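# Clotach Member Care, after one year in a small church

Our church took out a subscription to Clotach Member Care in February last year, and I've been the person who uses it most. I'm the church secretary, half time. We have 872 names on the roll, a good many of whom moved away years ago, and until last year our membership records lived in a card drawer, two spreadsheets and a binder of minutes.

Clotach is sold as a records program for churches. The part I want to review is the section for membership covenants, complaints and discipline, because that's why our elders chose it over the cheaper Saliba package, which handles giving and rosters well enough but has nothing for complaints beyond a notes field.

## What it does

Each member has a file. Attached to that can be a signed covenant, transfer letters, and any formal matter the elders open. A formal matter has its own log, and entries in the log can't be edited after they're saved. You can add a correction, but the first version stays there with the time on it. Our elders grumbled about this for a month or two. I think it's the best thing in the program. We had an old dispute where two sets of minutes disagreed about what was said to a member and when, and I wouldn't want to go through that again.

Access is set person by person. I can see that a matter exists and when it was opened, but I can't read it. Pastors and elders can. If an elder is related to someone involved, you can shut him out of that one file and leave the rest of his access alone. It took me an afternoon to set up, mostly spent on the phone.

There's also a set of letter templates. These are weaker. The resignation letter is fine, short and polite, and it makes clear that a member who resigns has left. The letters for earlier steps read as if a law office wrote them and then someone pasted in Bible verses. We rewrote nearly all of them and had our own lawyer look them over. I'd tell any church to do the same, as the templates don't seem to have been written with any particular province in mind.

## What I don't like

The covenant section assumes everybody signs the same document. We changed our wording when we merged with the Mindosstead congregation, and some of the older members never signed the new one. The program lists them all as "incomplete" in red, which looks like an accusation on the screen. You can change the label but not the colour.

Search is slow. Printing is worse - a file that looks tidy on the screen comes out with the dates on one page and the entries on the next. I save to PDF and fix it by hand.

My bigger concern is how easy it is to open a formal matter. It's one button at the top of the member's page, right beside the one for changing a phone number. I've hit it by mistake, and the blank matter stayed in that person's file until support took it out. Something this serious should need a second person to approve it. Support at the Plirurstead office said they'd heard this before.

## Cost

We pay $800 a year, and the price held when we renewed. Moving our old records over was extra, and we did most of that ourselves over some 12 evenings. There's no charge for more users.

## Would I recommend it?

For a church with a written discipline process, yes. It'll keep your records straight and keep them away from people who shouldn't be reading them. If your process isn't written down yet, do that first, and keep your money until it's done. We renewed for another year and I've asked for the approval step in writing.
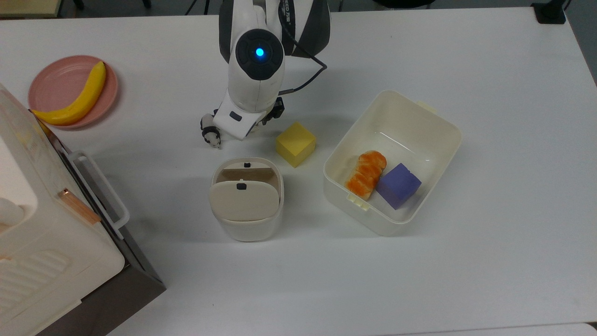

One more thing on renewals: the notice goes only to whoever set up the account, so use the office address and not a personal one.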